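Folding on an upholstered surface differs from folding on a table: the weave grips the fabric, so a sleeve stays put once laid, but a crumpled garment resists being dragged flat. Lifting and re-laying works better.

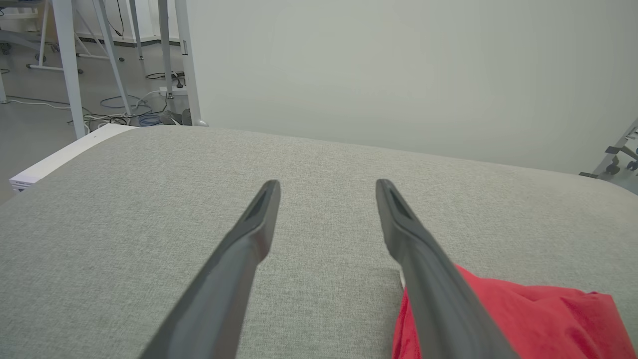 *Grey upholstery, red fabric at the near corner.*

The woven cover has a fine speckle and a rounded edge. I keep the hem at least 50 mm in from the curve; anything nearer tends to creep over the side.

Sleeves come next. Pinch the end, lift slightly, then carry it across the body. Twist in the sleeve has to come out first or the fold sits proud. Mirjam Oberholzer prefers to start with the hem. I have tried both.
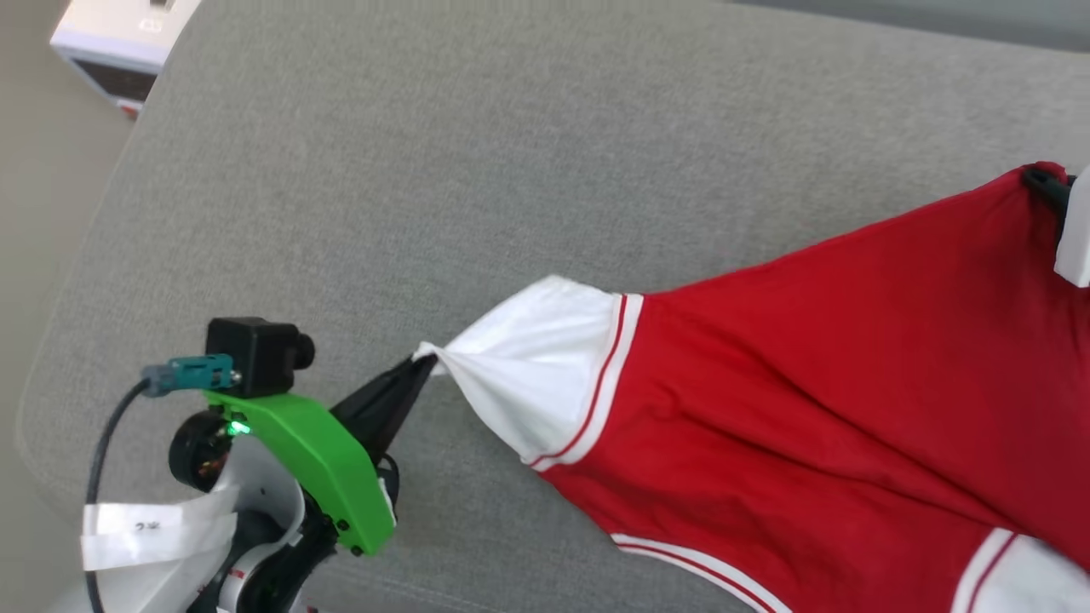
## Storage

Jerseys go in the Grunar drawer, on edge, hem upwards.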